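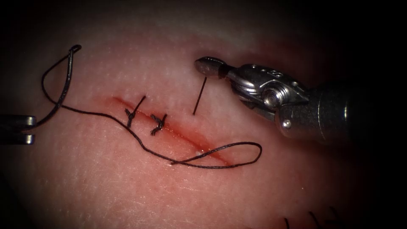 Suture practice pad with a straight incision partly closed by tied stitches. Instrument jaws are seen at upper centre and far left.

Plamport adds pre-cut incision pad to its suture training range

PLAMPORT, June 20, 2025 — Sternari has released the Ovon pad, a synthetic tissue block for suture practice supplied with the incision already made. It is intended for surgical skills rooms, teaching hospitals and veterinary schools, and replaces the plain uncut sheet the company has sold from its Plamport site until now.

The Ovon pad is a flat, single-piece block with a finely textured upper face. The surface has a slight gloss and a pale speckle throughout. Each block carries one straight incision, marked in dark red with a softer red margin on both sides. The coloured margin gives the trainee a reference for needle entry and exit, and allows an instructor to judge bite distance from the cut edge without a ruler.

Practice blocks are often cut by hand on the morning of a course. Depth and angle then vary from one station to the next, which makes it difficult to compare work across a group. Incisions in the Ovon pad are made on a fixed jig at a depth of 4 mm, and every batch is sampled before packing.

"Course leads told us they were spending the first part of a session with a scalpel and a pile of blocks," said Solène Chevalier, product manager at Sternari. "They also wanted edges that stay where they are put. If the material creeps back after the knot is tied, you cannot tell whether the tension was wrong or the pad was."

The upper layer was reformulated for this reason. It is firmer than the layer used in the previous sheet and is bonded to a softer base, so that the edges can be drawn together with moderate tension. Over-tightening leaves a visible pucker. The material accepts interrupted and continuous stitches and can be used with hand-held needle drivers or with wristed instruments. Braided and monofilament thread are both suitable. Cutting needles are recommended; taper needles will pass but need more force.

Trials took place in May at the Rieger skills room, where 27 trainees each completed a partial closure and a full closure on separate blocks. Stitches were placed from one end of the incision and scored on spacing, edge alignment and knot security. Blocks were kept after scoring.

"The partial closure is the more useful exercise at an early stage," said Nele Dreßler, who led the sessions at Rieger. "With part of the cut still open, a trainee can see what the first stitches have done to the remainder. We stop them there, look at the line, and then let them carry on or start a new block."

Dreßler's team asked for one change after the trials. The first blocks had a smooth underside and moved on a steel tray when thread was pulled sideways. Production blocks have a ribbed underside and may also be clamped along either long edge. Clamping across the short edges is not advised, as it can open the incision.

The pad contains no latex and no animal material. It should be stored flat, in its sleeve and out of direct sunlight. Talc must not be applied to the upper face. Used blocks can be wiped with a damp cloth, but needle tracks do not close, and a stitched section should not be used again for scored work. The Ovon pad is a training product only and is not sterile.

Blocks are supplied in packs of 14 for single courses and in cartons of 100 for skills rooms. Orders placed with the Plamport sales desk will be filled in order of receipt. The uncut sheet remains available while stocks last, and existing clamps and trays fit both products.

Sample blocks and a data sheet can be requested from the Sternari press office, Plamport.

ENDS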